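Re: [handheld-demos] how many episodes before it's worth training?
Aug 12, 2022

Quick reply between batches, sorry for the typos.

> We're at the Nolte site with two pairs of hand grippers and a tabletop
> tidy-up task. Got 90 episodes so far, all from the same two people. The
> policy does fine on the left arm and then the right arm just sort of
> hovers. Should we keep recording or is something wrong with what we
> have? Also how are the rest of you handling tracking dropouts? We lose
> the cube on maybe one clip in five and I'd rather not throw them all
> away. And do you bother with a head camera or only the wrist ones?

90 is thin for two hands. Wouldn't panic yet. We had the same hovering thing back in May with the Brundow set and it was the data, no bug anywhere. Our people were doing all the work with one hand and parking the other one in the air. Model learned to park. Go back through your clips and look at what the right hand is doing in the first few seconds, I bet it's waiting.

What we changed:

- both grippers start closed, over the table, not resting on it
- each hand has to touch something at least once per episode
- swap who stands where every 20 episodes
- move the objects between takes, properly move them, not a nudge

Count right now is 2,019 episodes on the Brasedo task, of which 585 are two-handed all the way through. Those 585 are doing most of the work as far as I can tell. Trained on them alone and the result was close to the full set, bit worse on picking, better on handing over. Haven't had time to do a proper comparison, don't quote me.

On dropouts. Don't bin the whole clip. We cut at the gap if it's longer than half a second and keep whichever side has a complete grasp in it. Shorter than that we interpolate and flag it. The flag matters, we forgot it on the Fakthorpe batch and had to go back through the lot by hand. Two evenings gone.

Most of our gaps came from wrist angle. People roll the hand inward when they get tired and then the markers point at nothing useful. Also glare, if you've got a white table like ours. Turning the overhead light off on one side helped more than any of the software stuff I tried. Check you haven't got a scuffed marker too, one of ours had a scratch across the corner and it took me a embarrassingly long time to find.

Head camera, yes. Keep it. We don't feed it to the policy at the moment but it's the only way I can work out what somebody was up to when the wrist views go strange. Storage is a pain. We drop it to a lower rate after a week and nothing bad has happened so far.

Head view from our table, so you can compare the hand height and cube angles with yours:
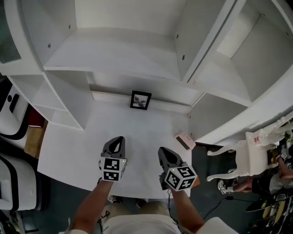
Both grippers over the table, markers on the cubes, green light showing on each.

Hands a bit closer together than I'd like for a start pose but it's in the range we accept. If yours are much lower than that, try lifting them.

Clutter: I leave it. The pink box and the picture at the back can stay on the table as far as I'm concerned. We tried a bare table for the first few hundred and the policy got confused the minute anyone put a mug down. Same goes for the other person working off to the side. If your robot is going to live in a room with people in it then the recordings ought to have people in them.

One more thing on cables. If yours trail off the table, tell people to sort the slack before they press record. A snag halfway through gives you this little jerk in the trajectory and the model picks it up faster than anything you want it to learn.

So, keep recording, but fix the idle right hand first or you'll just have more of the same. I'd get to 300 or so two-handed ones and train again before deciding anything else.

Can send the cutting script, it's ugly and the paths are hard coded. Reply off list if you want it. Also does anyone have a decent way of spotting idle hands automaticaly? Right now I'm thresholding on speed and it keeps catching people who are just careful.

Back to it.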